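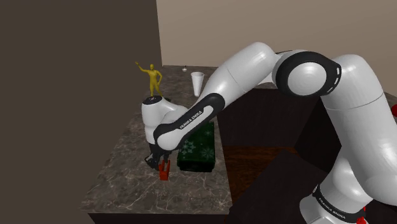
Closetti Owners and Residents Forum
Board: Kitchens and Utility Rooms
Topic: Sealing of natural stone worktops, Radulović blocks

estates_desk
The management office has received a number of enquiries regarding the care of the natural stone worktops fitted in the Radulović blocks. Residents are reminded that the worktops form part of the original fit-out and that their upkeep is the responsibility of the leaseholder under section 13 of the handbook. The office recommends that worktops be cleaned with a pH-neutral product and resealed at suitable intervals. Vinegar, lemon-based sprays and limescale removers should not be used on marble. Questions may be posted below and will be answered during office hours.

flat_353
I should be grateful if the office would define "suitable intervals". The handbook issued to me at completion states every 2 years. The version on the residents' portal gives no figure at all. A leaseholder cannot reasonably be held to a standard which has been removed from the document.

estates_desk
The figure was removed in the May revision on the advice of the supplier, Nirix. Intervals depend upon use and upon the sealer chosen. Leaseholders are asked to carry out the water test and to reseal when it indicates that this is necessary.

northstair
For the benefit of those who do not have the earlier handbook, the water test is as follows. Place a spoonful of water on the clean, dry surface, leave it for 13 minutes and wipe it away. If the stone has darkened where the water stood, the sealer is no longer doing its work. The test should be repeated beside the sink and beside the hob, as these areas wear first. I have used this method in two properties and consider it adequate.

m_lindqvarn
I must respectfully disagree with the previous contributor. The water test is of limited value on dark stone. My own worktop is a dark marble and any change of shade is extremely difficult to detect under the lighting provided. I relied upon the test last winter, concluded that all was well, and subsequently found a ring from a bottle of cooking oil which has not come out.

northstair
The difficulty described is one of lighting and not of method. A torch held low across the surface will show the darkened area clearly. I would add that an oil stain does not prove that the sealer had failed. A sealer slows absorption. It does not prevent it, and oil left standing overnight may mark even a recently treated stone.

m_lindqvarn
The bottle was not left overnight. It stood there for the length of one meal. I accept the point concerning the torch and shall try it.

housing_rep_B
May I ask members to distinguish between stains and etching, as the two are being confused in complaints to the office. A stain is a substance which has entered the stone, and it is usually darker than its surroundings. Etching is damage to the polish caused by acid, and it is usually paler and duller. Sealing offers very little protection against etching. Several residents have paid for resealing in the belief that it would remove dull patches beside the kettle, and have been disappointed. Dull patches require repolishing, for which a contractor should be engaged.

flat_353
That distinction ought to have been set out in the handbook. It was not in either version.

estates_desk
The comment is noted and will be considered at the next revision.

skolluvden_tenant
I rent in the Skolluvden building, where the kitchens have the same stone. Our lease places worktop care with the landlord, who has told me that wiping with washing-up liquid is sufficient. Is this correct? I do not wish to be charged at the end of the tenancy.

northstair
A small quantity of mild washing-up liquid in warm water is acceptable, provided that the surface is rinsed and dried afterwards. Used daily without rinsing it leaves a film, which many people then mistake for wear. I would advise you to obtain the landlord's instruction in writing and to photograph the worktop, with particular attention to the front edge and the joint behind the tap.

housing_rep_B
I concur as regards the photographs. I do not concur that washing-up liquid should be used daily. A damp microfibre cloth is sufficient on most days, and a proper stone cleaner may be used once a week.

northstair
We shall have to differ. I have seen no harm come of it when the rinsing is done properly.

oakhatch
Could any member advise on removing an existing oil mark? I was quoted 40 pounds for a call-out before any work was done, and would prefer to attempt it myself.

housing_rep_B
A poultice of bicarbonate of soda and water is the usual first step. Mix to the thickness of yoghurt, spread it beyond the edge of the mark, cover with cling film and tape down the sides. Leave for a full day, then remove the film and allow the paste to dry completely before lifting it with a plastic scraper. Rinse and dry. Older marks may need the treatment three or four times. Try it first in a corner that is normally covered, such as beneath the toaster.

m_lindqvarn
I carried out the above procedure twice on my own worktop. The ring is fainter but remains visible in the morning. I shall make one further attempt before seeking a quotation.

oakhatch
Thank you both. The paste has been applied this evening.

flat_353
I note that my original question regarding the interval has still not been answered with a figure. Would the office please confirm whether a leaseholder who follows the earlier handbook will be regarded as having complied?

estates_desk
The office confirms that resealing in accordance with the earlier handbook will be accepted. Receipts for products or contractors should be retained.

flat_353
Thank you. Please could that be added to the portal.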